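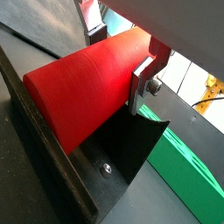
Flostosness 销售部月度会议纪要

时间：十一月，上午九点开始
地点：二楼小会议室，两位同事通过电话参加
出席：销售部全体，客户服务部代表，财务部代表
缺席：仓库代表（事先已请假）
记录：销售部助理

一、上次会议纪要的确认

上次的纪要已经提前发给大家。客户服务部提出一处更正：第四项中写的是“客户服务部负责回复所有投诉”，应该改成“客户服务部负责登记所有投诉，由负责该客户的销售员回复”。会议同意这个更正，其他内容没有意见，纪要通过。

上次留下的事项中，新的报价单模板已经开始使用。旧名片的处理还没有完成，因为有几位同事手里仍然有不少。会议决定旧名片可以继续用到年底，电话号码没有变，只是地址少了楼层。

二、报价之后的跟进

销售部经理介绍了本项的背景。今年到现在，部门一共发出1,121份报价，其中很大一部分发出之后，系统里没有任何跟进记录。没有记录不一定等于没有联系过客户，有的同事打了电话但是没有写下来。可是从系统里看，这两种情况是一样的，接手的人也没有办法知道客户说过什么。

讨论中有以下几种意见。

有同事认为，报价发出之后马上打电话，客户会觉得有压力，特别是第一次合作的客户。他的做法是先等一个星期，然后写一封短邮件，只问一个问题。他说这样得到回信的机会比打电话多。

另一位同事的看法不同。她说客户常常同时问三四家供应商，等一个星期的话，客户已经和别人谈到交货期了。她习惯在第二天打电话，不问“您决定了没有”，只问报价单里有没有看不清楚的地方。客户一般愿意回答这样的问题，有时候还会说出预算。

客户服务部补充说，他们接到过几次客户的电话，询问报价单上“含安装”是什么意思。每次他们都要去找销售员，而销售员往往在外面。如果报价单的备注写得详细一些，这类电话会减少。

财务部问，报价的有效期是否可以统一。目前有的报价写30天，有的没有写，客户过了很久以后还拿着旧价格来下单，开发票的时候很麻烦。

经过讨论，会议决定：

1. 报价发出后的第二个工作日以前，负责的销售员必须与客户联系一次。用电话还是邮件由销售员自己决定，看客户的习惯。
2. 每次联系以后在系统里写一行记录，内容至少包括：和哪个部门谈的，客户说了什么，下一次联系是什么时候。不需要写得很长。
3. 所有报价的有效期统一为30天。已经发出去、没有写有效期的报价，由各位销售员自己通知客户。
4. 报价单备注中关于安装的说明，由客户服务部起草，下次会议以前发给大家看。

其中第二条，有一位同事希望保留意见。他认为在客户那里谈完之后马上写记录是很难做到的，车里没有网络。会议同意记录可以当天晚上补写，但是不可以拖到周末。

三、经销商 Antunes 的折扣问题

Antunes 来信要求提高折扣，理由是他们今年的订货量比去年多，并且他们自己负责了一部分售后服务。来信的复印件已经在会上传阅。

财务部说明，Antunes 的订货量确实增加了，不过付款时间也变长了，最近几张发票大约60天才收到款。如果折扣提高，同时付款这么慢，这笔生意的利润就很少。

负责该客户的销售员说，她和对方采购部谈过，感觉对方最关心的不一定是折扣的数字。对方在电话里两次提到，他们的客户抱怨样品到得太晚。她当时只是听，没有答应什么。她建议先不回答折扣的问题，约对方见一次面，把样品和付款这两件事放在一起谈。

有同事担心，如果一直不回答折扣，对方会认为我们没有诚意。会议的意见是，回信要尽快写，信里要感谢他们的订货，说明我们愿意讨论，并提出见面的时间，但是信里不写任何数字。

决定：
1. 由负责的销售员在本周内回信，发出以前请经理看一遍。
2. 见面时由财务部派一人参加。
3. 可以提出的条件是：付款期缩短以后，折扣可以重新计算。具体的幅度由经理和财务部会后商量，本纪要不记录。

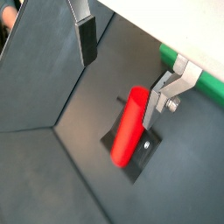 四、Ururlow 地区的客户分配

Ururlow 地区原来由一位销售员负责，他下个月开始转到大客户组。该地区的客户名单里有60家，其中一部分已经两年没有订货。

会议首先讨论了怎样分配。第一种办法是按街区分，优点是路线短，一天可以拜访比较多的客户。第二种办法是按行业分，优点是销售员可以积累同一个行业的知识，说话的时候客户比较信任。两种办法都有同事支持。

支持按街区分的同事说，Ururlow 的交通不方便，过桥的时间常常比谈话的时间还长。支持按行业分的同事说，如果一个销售员上午去诊所，下午去面包厂，他对两边的问题都只能回答一半。

最后决定先按街区分，试行三个月。已经有稳定订单的客户，原来的销售员必须亲自带新的销售员去拜访一次，不能只发一封邮件介绍。两年没有订货的客户不分配给个人，先由客户服务部打电话确认公司是否还在营业、联系人是否更换，然后再决定。

关于提成，交接期间已经报价、但是还没有签合同的订单，提成由两位销售员各得一半。交接之后新报价的订单，全部归新的销售员。财务部对这个办法没有意见，请大家在系统里把交接日期写正确。

五、新客户 Kimura 的拜访准备

Kimura 同意让我们去介绍产品。对方要求介绍不超过一个小时，包括提问的时间。

会议看了目前准备的幻灯片。普遍的意见是关于本公司历史的部分太长，一共有七页，客户不会有兴趣。建议减少到一页，放在最后，如果时间不够就不讲。

销售部经理提醒，第一次见面的目的是了解对方现在用哪家的产品、哪些地方不满意、谁来做决定。所以介绍应该短，把大部分时间留给对方说话。去的两位同事要事先分工，一位提问，另一位做记录，不要两个人同时说话。上次去另一家公司的时候，我们的两个人对交货期给出了不同的回答，客户当场就注意到了。

会上一起准备了下面这些问题，供参考：

贵公司目前多长时间订一次货？
如果现在的供应商有一件事情可以改进，您希望是哪一件？
除了采购部以外，还有哪个部门会使用我们的产品？
做这样的决定，一般需要多长时间？

有同事认为第二个问题太直接，第一次见面不太合适。讨论以后保留，但是放在后面问，看当时的气氛。

价格表这次不带去。如果客户问价格，可以回答会后两天内提供书面报价。

六、其他事项

1. 公司的车辆预订表现在放在前台，请用车的同事还车以后写上公里数。最近有两次没有写。
2. 客户服务部的午休时间改为十二点半到一点半，这段时间的电话会转到销售部，请至少留一个人在办公室。
3. 有同事提出希望再组织一次电话沟通的练习，两个人一组，一个人扮演客户。经理同意，时间另外通知。练习的时候请不要使用真实客户的名字。
4. 年底给客户的贺卡，文字部分和去年一样，请各位在月底以前交客户名单。地址请自己核对一遍，去年有一些被退回来了。

下次会议定在下个月，时间和地点不变。需要加入议程的事项，请提前发给记录人。

会议于上午十一点二十分结束。

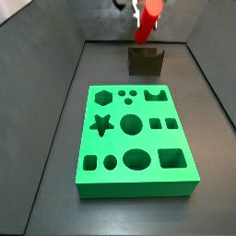
图：红色圆柱体和黑色拱形块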